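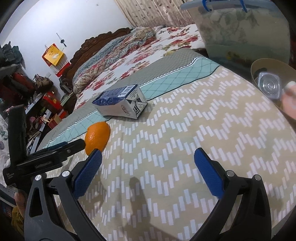
5 minute read

Markholm zigzag bedspread review

I have wanted a proper bedspread for years. A duvet cover with pretensions doesn't count, and neither does the fleece throw that sheds on my black trousers. I mean something you pull over the whole bed in the morning so the room looks as if a grown-up lives in it. The Markholm is the one I finally bought, in the double size, and I love it more than I expected to love a piece of bedding.

The pattern first, as it's why I clicked on it. The main part is beige with little white dashes that climb up and down in zigzags, and then you get to the border and it all goes a bit wild. There's a pale teal band with thin dark diamonds across it, a wavy dark line on one side and tiny white teeth edged in black on the other, and past that a grey band with a fine netted pattern. Written down it sounds like an argument between four different curtains. On the bed it's lovely! The colours are all soft enough that they get on, and the dashes give your eye something to do without making you feel seasick when you lie down.

There's a touch of pale green in the beige too, in places, which didn't show at all on the shop's website. I only noticed it on the second morning with the blind up. I thought at first I'd spilt something. My walls are a greenish off-white that I've never managed to match with anything, so I'm delighted, but if you're hoping for a pure beige to go with pinkish furniture, ask for a swatch.

How it goes on

I've got a standard double with a fairly deep mattress and a topper on that. Spread out square, the cover comes down far enough on both sides to hide the sheet and most of the bed frame, and it tucks under at the foot with a bit to spare. I'd have liked a little more length at the pillow end. You can either cover the pillows or have the nice tuck at the bottom, and I've gone for the tuck and put the pillows on top.

It isn't heavy. My old Flalberg was a quilted thing that took real effort to haul straight, and by winter I'd stopped bothering and it lived on a chair. With this one I hold the two top corners, give it a shake and it floats down more or less where it should be. The zigzags are useful here because you can see straight away if you've put it on squint. Making the bed takes me less time than the kettle does.

Living on it

I should admit that my bed is also my sofa, my desk and quite often my breakfast table. It's a small flat. So a bedspread here has to put up with an orange and a carton of something dumped on it, plus a laptop, plus the post, and I've been testing this one in exactly that spirit.

It copes very well. Crumbs sit on the surface and brush off, where on the fleece they used to burrow. Peel a juicy orange over it and you will get spots, but I dabbed mine with a damp cloth and couldn't find them afterwards. A busy pattern forgives a lot. I did knock tea over the grey band in the first week and that needed a full wash to shift - my own fault for balancing a mug on a book.

It's also cool to sit on in July, which I can say with confidence as I bought it in the summer sale and have been through a warm spell and a freezing one with it since. In the cold months I don't ask it to do much. It's a top layer, and if you want warmth you need something under it.

Washing

The label says gentle cycle, cool, no tumble dryer. I've mostly obeyed. It fits in my machine with room to move, and dries over two airers by the next day if the window's open. The colours look the same to me as when it came out of the packet. It does crease, and the creases show most in the teal, where the diamond lines go wobbly. I don't iron bedding and I'm not about to start, so I put it back on the bed slightly damp at the edges and smooth it down with my hands. By evening it's fine.

One small grumble about the stitching. A thread came loose along one hem after the first wash and I had to snip it and put in a couple of stitches. It hasn't gone any further. At this price I'd have liked it not to happen.

And the price

I paid 80 pounds in the sale, which made me gulp. I'd been looking at the Lindemann plain weave for a good deal less, and it's a perfectly nice cover, and my friend Saoirse Ó Briain has had one for ages with no complaints. She came round, sat on mine for an hour and went home to look up whether they did it in a king. (They do, but it was out of stock when she checked.)

If you mostly see your bed at eleven at night with the light off, spend less. If you're like me and it's the biggest thing in the room, it's worth having something on it that you enjoy looking at. I still get a little lift when I come in from work and see that silly sawtooth edge running along the side.

Good: the border, the weight, how quickly it goes on, how well it hides small disasters.

Less good: a bit short at the pillow end, creases after washing, that loose thread.

I'm giving it almost 5 stars. I've got my eye on the matching cushion covers now, though I'm told the zigzags on those are smaller, so I want to see them in the flesh first. Will update if I cave.

Posted 16/02/2018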